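Are deadline-day transfer fees in the press ever real?
Asked in Soccer > Transfers and Contracts
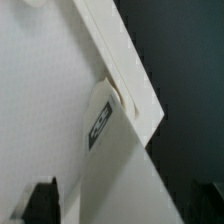
My club supposedly paid 8 million for Ó Riain in the last window. One site says that's the full fee, another says it's half up front and the rest if he plays enough games. The club's own statement says "undisclosed." So where does the number come from? I've started to think somebody just makes it up and the others copy it.

Posted by Hindach1469

Bradley Bellamy
Mostly from agents, and agents have something to sell. If the buying club's side leaks it, you get the low number without add-ons. If the selling club leaks it, you get every bonus thrown in, including the one for winning a cup they won't win. Both can be "true." I'd wait for the annual accounts, though even those usually lump all the signings together, so you may never get a figure for one player. Also check whether the reports name a source or just link to each other. With Ó Riain I found three stories and they all went back to the same post.

muria_end
its all made up mate, same as attendance figures

Etum
I wouldn't go as far as made up, but I don't trust "reportedly" at all. Sell-on clauses hardly ever make the headline, and they can matter more than the fee. Our lot sold a winger in the summer and fans were furious at the price until November, when the local paper got hold of the clause. I still think we were robbed.

287 views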